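Search this site Enter keywords Go

Weketti Beach: Shoreline and Wildlife Hazard Inspection, May

Inspector: Gemma Martinelli
Second inspector: Wendell Achterberg
Section: north groyne to Hesen Street access
Start: 5:40 a.m., one hour before low tide
Status codes: OK / ACTION / MONITOR

1. Access and signage

1.1 Hesen Street ramp, surface and handrail. OK
1.2 Marine stinger sign, north post. ACTION. Lower bolt missing, panel rotates in wind. Replace bolt and fit lock washer.
1.3 Shark sighting board. OK. Last entry legible and initialed.
1.4 Emergency location marker 184. MONITOR. Numerals faded on seaward face, still readable from the waterline.

2. Stranded and dead animals

2.1 Live strandings. None found.
2.2 Carcasses above 2 meters. None found.
2.3 Carcasses under 2 meters. ACTION. One stingray at the base of the groyne, tail barb intact. Barb taped, carcass bagged and moved to the Sirko depot freezer. Tissue sample requested by Fitzgerald Blackwood.
2.4 Seabirds. MONITOR. Five dead shearwaters on the wrack line, no oiling, no bands. Below the reporting threshold of 16 per section. Recheck at next low tide.

Comment (Martinelli): The carcass form still asks for weight. We carry no scale on the early round. Suggest the field be marked optional or moved to the depot form.

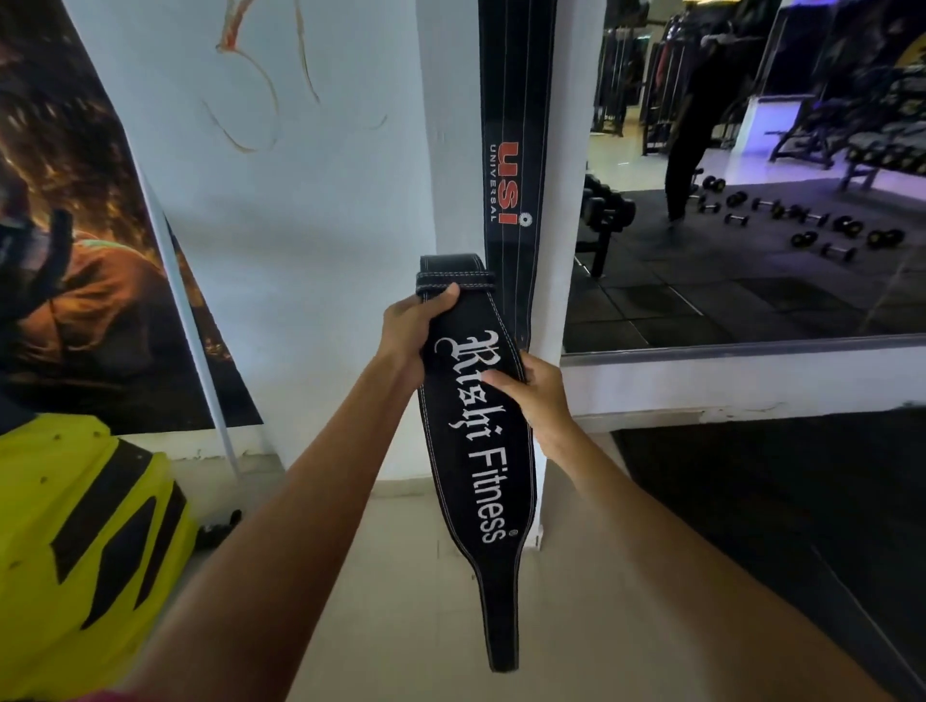 3. Water's edge

3.1 Rip channel south of groyne. MONITOR. Channel has moved toward the swimming area since the April sheet. Flags to be set farther north until resurveyed.
3.2 Bluebottles. OK. Isolated, all dry, above the high tide mark.
3.3 Fishing line and hooks. ACTION. Line tangled in groyne rock, waterline level. Partly removed. Remainder not reachable at this tide.
3.4 Bait or fish frames discarded in the swimming area. OK. None found.

4. Equipment

4.1 Rescue tube, ramp cabinet. OK
4.2 Trauma kit, ramp cabinet. ACTION. Seal broken, one tourniquet absent. Kit swapped with the spare from the Bidia vehicle. Restock the original.
4.3 Radio check, channel 2. OK on second attempt. First call not acknowledged.

Comment (Achterberg): Item 4.2 was also open on the April sheet. The cabinet latch does not hold when the door is wet. A new seal will not correct this. Latch should be raised as a separate work order.

Open items sent to: Eugénie Lecomte (signage, cabinet), Diễm La (groyne line removal)
Section left open to swimmers, flags moved per 3.1.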